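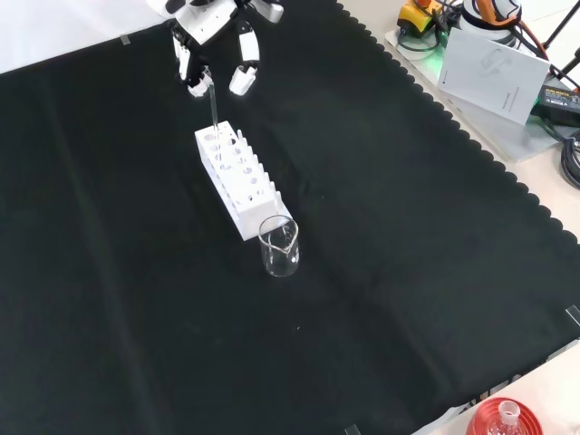

I've wanted proper lab glass in the house for years, and last week I finally gave in and ordered a little starter lot from Wunus. It was meant to be for propagating cuttings (that's what I told myself anyway!) but I mostly just like having it out. The white rack has two rows of round holes along the top and little pegs standing up down one side, and with a thin glass tube in the end hole and the small beaker next to it, it all looks very smart against a black cloth. I do recommend a black cloth, by the way — clear glass vanishes on a pale table, and mine has a wavy edge that I'm rather fond of. Tape it down or it creeps about.

The beaker has a proper pouring spout, so it's going to be my watering jug for the tiny pots on the landing. I did look at the ones from Fillmont first, but they only sold them by the case and I have no use for 55 beakers, however nice they are.

Next job is labels. I've got a roll of the Trosano ones somewhere, probably in the drawer with the string, and I want the tubes sorted before the pelargonium cuttings come in January.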